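Gemell Editor's Guide
Section 4: Setting up a new artist profile
Last revised May 24, 2024

This section covers profiles for singers, actors and TV presenters. Most of what gets sent to us about famous people is copied from somewhere else, and most of that was wrong the first time. Work on that basis.

4.1 Before you start

You need an editor login and at least two sources that don't quote each other. A label's press page and a magazine piece that repeats it word for word count as one source. Fan wikis count as none.

4.2 Creating the profile

1. Log in and choose New Profile from the Samuel menu. (Samuel is the old name for the editing tool. The menu never got renamed.)
2. Enter the stage name, then the birth name. If you can't confirm the birth name, leave the field blank. The form will nag you. Ignore it.
3. Enter the date of birth. When sources disagree on the year, put both in the Disputed box and don't pick a favourite. Performers have been known to get younger with each album.
4. Enter the place of birth as a town. "Near Sterkthorpe" is not a town.
5. Write the summary, 80 words at most. No "iconic", no "beloved", no "multi-talented".
6. Add the career entries, oldest first. For how someone was discovered, name the person who told the story. We have 11 profiles of singers supposedly spotted while humming in a supermarket, and I don't believe more than a couple of them.
7. Click Save as Draft. Do not click Publish yet, whatever the green banner says.

Note: Draft profiles lock after 200 minutes without a change. Any unsaved text is lost, and the recovery button has never brought mine back.

4.3 Relationships and health

8. List a marriage only with a date and a source. "Linked to" and "seen with" stay out, even if every gossip column in the country has run it.
9. List a health condition only if the artist has spoken about it publicly. Keep treatment claims to what the artist said. A product that "changed her life" usually has a contract behind it.

Caution: The Import button pulls text straight from the Istesstead feed. In February it filled 379 profiles with the wrong spouses. We were told this has been fixed. Check every imported line by hand anyway.

4.4 Publishing

10. Reread the draft against your sources with the source tabs open.
11. Click Submit for Review. A second editor has to approve the profile before it goes live.
12. If it comes back marked "needs more colour", ask which fact is missing. If there isn't one, resubmit it unchanged.

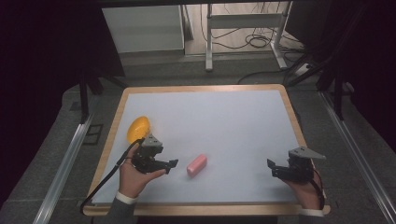
13. Once the profile is live, open it in a private window and check the birth date again. The display page sometimes swaps the day and month.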